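Welcome, and thanks for stopping by! These are the notes for **Parry**, the kitchen part of the Gumix task set. Mwende Wanyama and I started it in June with a fairly plain question (can a machine be trusted with the breakfast things yet?), and it has grown a good deal since.

## What's inside

- 185 simulated episodes, all on a kitchen tabletop
- 4 chores: open the microwave, close it, push down the toaster lever, move a vegetable into a pan
- a `splits/` folder, with 80 episodes held back for testing

Every episode is rendered, so please don't read kitchen-ready skill into a good score. Real doors stick, and real carrots roll off in directions no physics engine would pick!

## How are the machines doing?

Better than I feared, and still slower than my nephew, who is 4. Moving vegetables is the friendliest chore. The microwave is where our baseline policies come undone, mostly in the last little stretch before contact, when the fingers have to settle on the right spot and then push with some conviction.

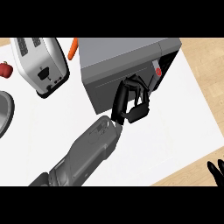
Subira Kombo thinks more varied starting poses would help, and she's working on those for the next version, along with a dishwasher rack that I've been promising people for far too long.

## Known problems

Toaster labels in `v2` are sometimes late by a few steps. Use `fix_labels.py` before training, and do open an issue if you find more.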